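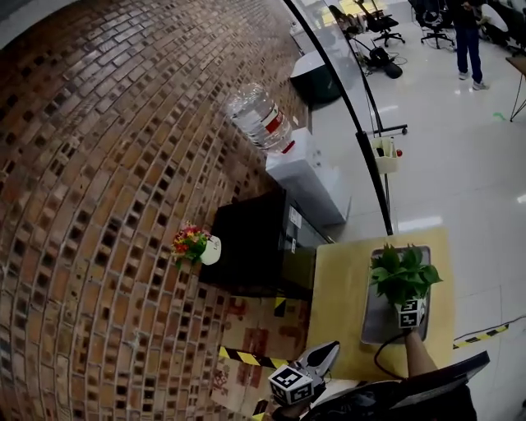

Showing a machine what to do should be no harder than showing a new colleague, according to one reply to the Dakance consultation on training robots by hand. The writer, a packer from Stostercombe, added that the people who know a job best are seldom the ones asked to write the program for it.

Jusix today publishes its response to that consultation and confirms that the Dakance programme will be extended by 15 months. The programme allows people with no background in programming to teach a robot everyday handling tasks, using a gripper held in the hand. Their movements are recorded and later used to train a robot arm.

The consultation drew 94 replies. Many asked for lighter tools, and several asked how long a person should be expected to demonstrate before taking a rest. Jusix has accepted both points. From October, no demonstrator will work for more than three hours in a day, and a revised hand-held gripper – the Qudah – will be offered to every partner site.

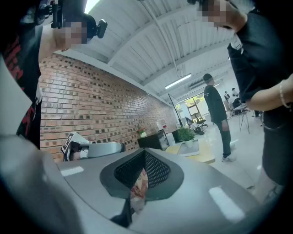
Jusix has also considered where demonstrations should take place. A number of replies favoured a closed booth with plain walls, on the grounds that recordings would be easier to compare. The company has decided to continue in ordinary working rooms. Demonstrators stand close together, other people are present further back, and office chairs and potted plants remain in view behind them. Jusix takes the position that a robot trained for a workplace should learn from recordings made in one.

Remote control will remain part of the programme for tasks that cannot safely be shown by hand, such as those involving heat or sharp edges. Operators will receive separate training for this work.

Places at the Stostercombe site are open to adults living locally. Demonstrators are paid for their time, including the introductory session, and may withdraw their recordings on request. The full response is available from the Jusix press office, together with notes on safety and privacy.

ENDS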